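Robotics Lab Methods, Unit 3: Comparing Grippers and Camera Positions
Instructor: Ingegerd Lundgren
Revised May 10, 2022

Read this before your bench slot. The written part is due at the start of the next unit.

What we are comparing

Most groups want to start with grip force. Start with the cameras. A gripper that looks poor in a trial is often fine, and the real trouble is that the arm was sent to the wrong spot. Last term's class logged 258 pick attempts in February, and 71 of the failures were put down to the gripper before anyone checked the camera views.

The task is small cubes and a shallow tray. Each group runs it with the Bridico linkage gripper and again with the Idorow parallel gripper, same arm, same controller settings. Change one thing at a time and write down what you changed.

Camera positions

A fixed camera shows where the cubes are in relation to the tray. It is weak on contact, and the arm can hide the part you care about. A wrist camera shows the fingers and whatever is between them, but says little about the rest of the table. Savvas Stefanou's notes on the Barrientos controller cover how to line up the two sets of time stamps – read section 8 before you try it.

When you go through your recordings, note for each view whether you can answer these:
Is the cube between the fingers or only near them?
Is it tilted?
Is it over the tray? 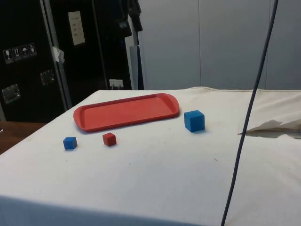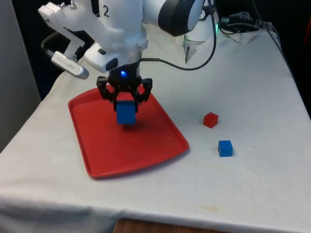
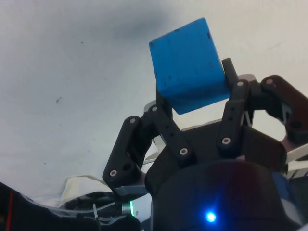
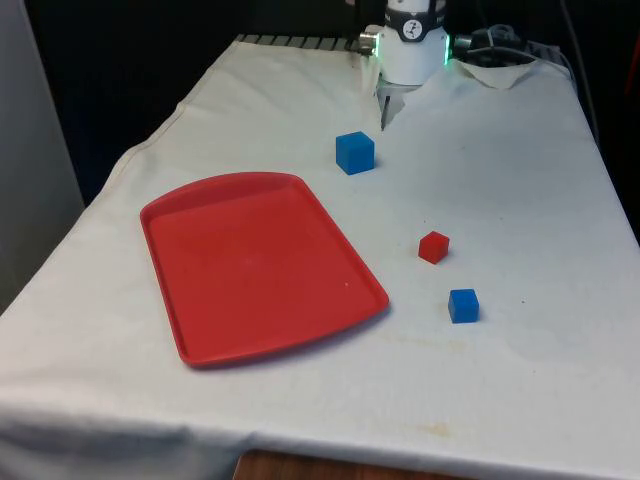
The third view is from the wrist; the other three are from fixed cameras.

Scoring

Score a pick as good if the cube leaves the cloth and stays held until the fingers open on command. Score the place separately. A cube that lands on the rim and tips out is a good pick and a failed place.

If the two cameras disagree, mark the attempt "unclear" and leave it out of the totals, but keep it in the log. Export the log from Plerorari as plain text and put your group number in the file name.

Bring the completed sheet for both grippers. Groups that only finish one should hand in that one and sign up for a second slot.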